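4.2 Simulated tabletop scenes

The policy was trained on demonstrations from a real arm and tested in simulation before any hardware time was booked. This order saved wear on the gripper, and it let us repeat each starting layout exactly. The drawback is well known: a policy that looks poor in a rendered scene may be poor, or it may simply be reacting to the rendering. Section 4.4 deals with that question. In this section we describe the scenes and how the trials were scored.

All scenes were built in Jetdale, our in-house scene editor, and rendered from a wrist-mounted viewpoint. The work surface is a light grey pegboard over wooden flooring. We kept the pegboard because the real bench at the Stokach lab has one, and because the repeated holes proved hard on the depth estimator in early runs. A plain surface gave higher scores but told us less about how the policy would behave on the bench.

Each scene contains one target object, one goal object and a number of distractors. The instruction is given as a short sentence, such as "put the banana in the yellow cup". Distractors were picked to share a colour with either the target or the goal wherever the object set allowed it. Earlier versions of the benchmark used distractors in strong contrasting colours, and the policy could do well by following colour alone. Figure 5 shows a layout from the same-colour group, where the banana, the cup, the basket and one side of the box are all yellow.
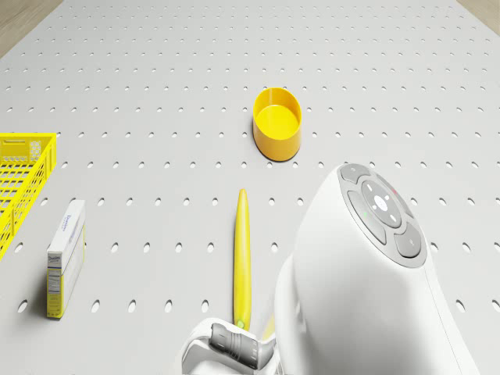

Figure 5. Wrist view of a same-colour layout, with the banana in front of the gripper and the cup farther up the board.

Object positions were drawn from a fixed list of 70 layouts. A layout was thrown out if any two objects touched at the start, or if the target could not be reached without a collision. We did not require every object to be fully in view. Distractors may sit partly outside the camera's field, and the arm's own housing may hide part of the board. Both happen often on the real bench, and removing them would have made the simulated task easier than the real one.

A trial ends when the target is released inside the goal object, when the target leaves the board, or when 20 seconds of simulated time have passed. Only the first outcome counts as a success. We also logged which object the gripper closed on first, whether or not the trial went on to succeed. This second measure turned out to be more useful than the success rate for comparing policies, as a wrong first grasp was seldom recovered within the time limit.

Every layout was run with 5 random seeds. The seed changes the starting pose of the wrist by a small amount and the lighting direction by up to 13 degrees, and leaves the objects where they are. Seeds were shared across all policies, so any two policies can be compared trial by trial.

We used the Nikolaidis split to separate the layouts used for tuning from those used for reporting. No layout in the reporting set was viewed during tuning — the set was locked on 29 June 2019 and the scene files were not edited after that. One fault was found later: the contact model for the banana was slightly too stiff at the ends, which caused it to roll when the fingers closed near the tip. We left the fault in place for all policies and report it here so that others using the Noltoleo object set can correct for it.

4.3 Baselines

Two baselines were run on the same layouts. The first is a scripted grasp planner that receives the true pose of the target and goal, and so makes no use of the camera. The second is the policy of Section 3 trained without the language input.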